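Research > Newsletter > July > Robotics

Print | E-mail

Second looks pay off: Wastness team teaches a robot arm to sort out cables inside old computers

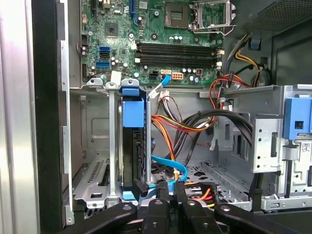
The inside of a desktop tower from the wrist camera, with the gripper's black fingers along the bottom.

If you have ever opened up an old desktop computer to rescue a hard drive, you know the drive is the easy part. It's the cables! They cross over each other, they run behind metal cages, and the one you want is usually lying under two that you don't. People deal with this by nudging things aside and tilting their heads. Robots, up to now, have mostly dealt with it by grabbing the wrong wire.

The Wastness project, on the second floor of the Langlois building, has spent the past year on exactly this problem, and the group has a result we are very happy to share. On computers the robot had never met before, its new method picked out and gripped the requested plug on 84 percent of tries. The group's earlier method, run on the same machines with the same arm, managed 70 percent.

Fourteen points may not sound like fireworks. Anyone who has watched the earlier version fish around in a case will understand why there was cheering down the hall.

How it works

The method is called Funder. Maëlys Besnard, who built most of it, gave it that name early on and it stuck before anybody could propose a better one. The idea fits in a sentence or two: before the arm closes its fingers on anything, it has to say how sure it is that the thing between them is the right thing. If it isn't sure enough, it moves the wrist a little and looks again from the new spot.

The camera rides on the wrist, so moving the hand moves the view. That sounds like an obvious thing to take advantage of, and plenty of groups do move the camera around. What is new in Besnard's work is how the arm picks where to go. Funder keeps a rough running map of which stretches of cable it has seen clearly and which ones disappear behind something. It then scores a handful of small wrist moves by how much of the hidden part each one should bring into view. The best move wins, the arm makes it, and the map gets updated.

Take the view at the top of this item. A light blue data cable curves along the lower part of the hard drive and then loops to the right and down toward the floor of the case. Near the middle, a bundle of red, yellow, orange, and black wires spreads out across the open space, and thick black cables arc toward the drive bays. At the bottom there is a power connector partly hidden by the gripper itself. For a person, that last one is a small annoyance. For a robot deciding from one picture, it's a real trap, as its own hand is covering up part of what it needs to see.

The earlier method treated the hand as just one more dark shape. Funder knows where the fingers are at all times (the arm reports its own joint positions) and marks that part of the picture as "hidden by me." A hidden-by-me patch is cheap to clear up: back off a bit, or turn the wrist, and there it is. Besnard told us this was the change she expected the least from, and it ended up giving more than half of the gain.

Where the training data came from

The group trained the method on 2,519 demonstrations, all done by people steering the arm by hand through a pair of matching controls. Each one starts with a named target, such as the data plug on the drive or the power plug next to it, and ends when the fingers have closed on it or the person gives up. The give-ups were kept. Rosine Roussel, who ran the recording sessions, was firm on that point from the start. "When a good operator stops and backs out, that is somebody showing you what doubt looks like," she said. "I wanted the arm to see plenty of it."

She also asked operators to talk while they worked, at first just to keep them alert through long afternoons. The comments were never used in training. They were very handy for labeling, though. A muttered "hang on, which one is that" lined up nicely with the spots where a second look helped, and the team used those to check that Funder's sense of doubt matched a person's.

The computers came from Merkum, a refurbishing company that takes in office machines and sends a pallet over whenever the shelves in Langlois get bare. They show up in all sorts of states. Some are complete, some have already lost memory or a processor, and a few have clearly been opened by somebody in a hurry. Roussel likes them that way. A case with an empty processor socket and bare memory slots is a perfectly ordinary thing to find in a refurbishing shop, and an arm that only knows tidy, complete machines would be no help there.

The test

For the final test the group set aside 11 towers that had been used in no demonstration at all. They picked models with different layouts on purpose: drive cages standing up and lying flat, power supplies at the top and at the bottom, plugs in several colors. Color turned out to be a nice check. One worry going in was that the arm would simply learn "data cables are blue" and do well for a silly reason. So the team swapped cables between machines partway through and ran those targets again. The score hardly moved.

What did move the score was tightness. When two plugs sit side by side with barely a finger's width between them, Funder often knows exactly which one it wants and still can't get hold of it without catching the neighbor. Most of the remaining misses look like that. It's a problem with the fingers more than with the looking, and a slimmer set is already being drawn up.

Speed is the other honest weak spot. Second looks take time, and a run with Funder is slower than a run with the old method, sometimes a lot slower when the arm is picky. Besnard has been trying a version that decides on two moves at once and skips the stop in between. She is hopeful but wouldn't give us a number for it yet — fair enough!

It's also worth saying what the test did not cover. The arm was scored on finding and gripping the right plug. Pulling it out cleanly is a separate job, with its own headaches (little locking tabs, plugs that have sat in place for years, cables that would sooner tear than let go). The group has early results on unplugging and plans to write those up separately once the force sensing has settled down.

What's next

The paper has been sent out for review, and the demonstrations will be shared along with it, give-ups included. Roussel is now recording a new set on small-form-factor machines, where everything is squeezed into half the space and the wrist has far fewer places to go. She calls it the mean set.

Merkum has asked whether the same trick could work on laptops. The short answer from Besnard is "not with this hand." The longer answer involved a whiteboard, and we left her to it.

If you would like to watch a run, the arm is usually working in the early afternoon and the door to the Wastness room is open. Try to come when a fresh pallet has just been unpacked. Watching the wrist lean over, pause, lean the other way, and then go straight for the right plug is a real treat, and after a few tries you will catch yourself leaning along with it. Anyone with spare desktop cables in odd colors is asked to drop them in the bin by the door.

Print | E-mail

You are receiving this newsletter because you signed up for research updates. To change how often you hear from us or to unsubscribe, use the link in your welcome message.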